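Workshop tips: getting clean tracking out of hand-held grippers

I've been meaning to put these in one place for ages, mostly so I stop answering the same questions in the Hulia forum (hello if you've come from there!). Everything on this page is about the software end of teaching an arm by hand: tracking the marker cubes, keeping the clocks in step, tidying up the recordings before they go anywhere near training. I use Kerlow for the tracking and Hiltness for trimming and labelling, but most of it carries over to whatever you've got.

Calibrate first, tea second

Do the camera calibration before you touch a single prop. I used to skip it if I'd done it the day before, and then I'd knock the head mount putting it on and spend the evening wondering why both hands had drifted sideways. It takes me 16 shots of the board and I move it right out into the corners, where the lens bends things most. If Kerlow gives you a lovely low error and all your shots were in the middle, don't believe it.

Tell the tracker which cube is which

Give the left and right cubes completely separate marker numbers, and write them in the config file with a comment next to them. Mine once shared a number on one face (my own fault, I'd printed the same sheet twice) and the planner thought the left hand was teleporting across the table and back. Quite funny on the replay, less so after 40 takes.

Make the table easy to find

A printed grid round the edge of the sheet is brilliant for this. The tracker gets plenty of corners to hang on to, and you still have a plain bit in the middle to work on. Tape the sheet down flat, because a ripple under a board shifts your table plane and then every grasp height is slightly wrong. I set the table plane as the origin and let the arm's base be worked out from that, so if I move the arm I only redo one step.
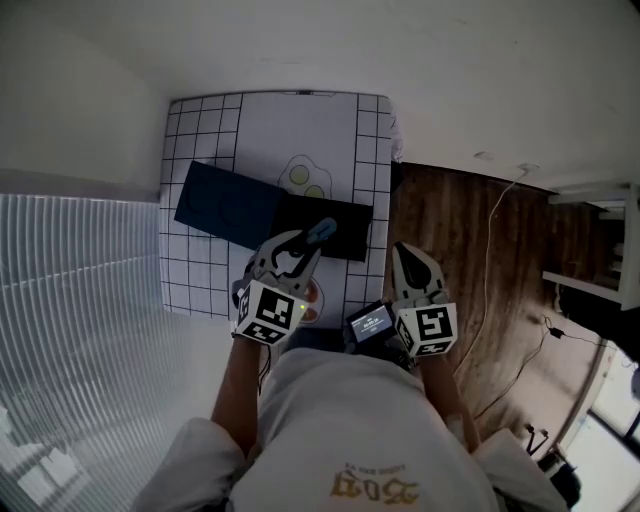 Both grippers held out, marker cubes on, the right one off to the side of the table and the left one closed on the little light-blue piece.

Put a clock where the camera can see it

A small screen showing the time saves so much grief. When the gripper log and the video disagree, you find a frame where the digits are sharp, type them into Hiltness and it slides the log along to match. Check it at the start of a take and again at the end! Mine can slip by up to 300 milliseconds over a long session, and one correction at the start won't catch that.

Watch the exposure

Windows are a pain. Auto exposure sees a bright patch, darkens everything, and the black squares on the cubes turn to mush. Lock the exposure and the white balance in the capture settings, then wave both cubes slowly through the whole working area with the detection overlay switched on. Anywhere the outline flickers, sort the light out or keep your hands away from there.

Don't smooth too early

Keep the raw poses. Always! I ran a heavy filter on the way in for most of October and it rounded off the little pause just before the fingers close, so the policy learned to snatch at things. Now I save raw, filter a copy, and use the lightest setting that gets rid of the jitter. If a cube drops out for 2 frames I let Fagundes (the gap filler) join them up. Any longer and I cut the take.

Replay before you train

Run a few takes through the simulator at half speed with collision checking on. You'll spot wrist angles that were comfy for you and impossible for the arm, and it's far nicer to find them there. I keep my joint limits a touch tighter than the real ones in the planner, then loosen them only if it refuses something sensible.

Next on my list is a proper page on naming your takes, as my own folders are a disgrace.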